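Mallent (backup software)

Mallent is a backup program for small offices, and I've looked after this entry for long enough that I should probably admit I'm fond of it. It copies files from ordinary desktop computers to a server in the same building, then sends a locked copy somewhere else overnight. That second copy is the bit people care about when ransomware gets in!

History

The first version was written by Irén Csonka and Tibor Jakab, who were looking after the computers at a shipping agent called Haltport. They'd been swapping tapes by hand (Jakab still has a drawer of them, I'm told) and wanted something that would run by itself. A public release followed in January, with room for only 5 machines per server. The limit went up to 91, an odd number that came from the size of a table in the code, and later to 1000.

Zoltán Kozma joined to rewrite the scheduler, and most of what you see on the settings page today is his work. I rather miss the old green one.

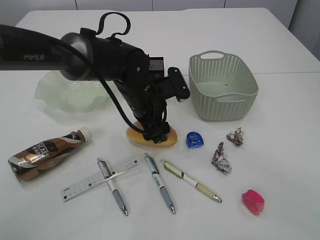
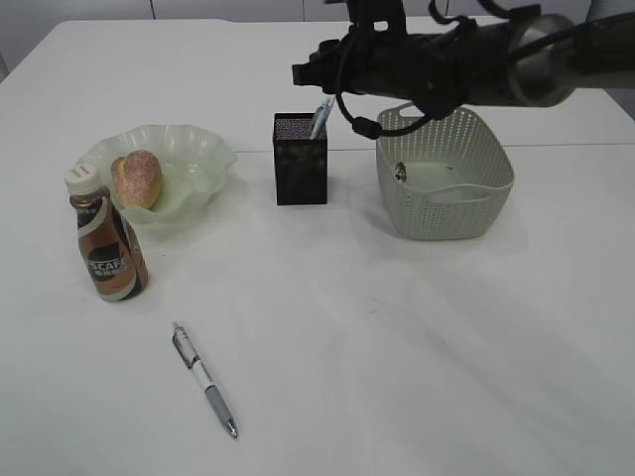
A black robot arm over a white tabletop, in both pictures.

The 2020 flaw

In July 2020 Leire Rivas found that Mallent kept its restore password in a plain text log. Anyone who could read the log could unlock the overnight copies, so the clever locking was doing very little good. She told the developers privately and a fix came out two weeks later. Installing it didn't clear the old logs, though, and plenty of offices (mine included, I'm sorry to say) had to go back and delete them by hand, then pick a new password.

Kun and Irine

Kun is the command-line tool that comes with Mallent. I use it for nearly everything, as it's quicker than clicking through the menus and it gives you a proper error when a restore fails. Irine is a separate add-on by Vilmos Bárány that checks each copy by opening a handful of files at random. It's slow on older servers, but you can tell it to run at weekends, and I'd leave it switched on.

See also

Offline backup
Password storage
Ransomware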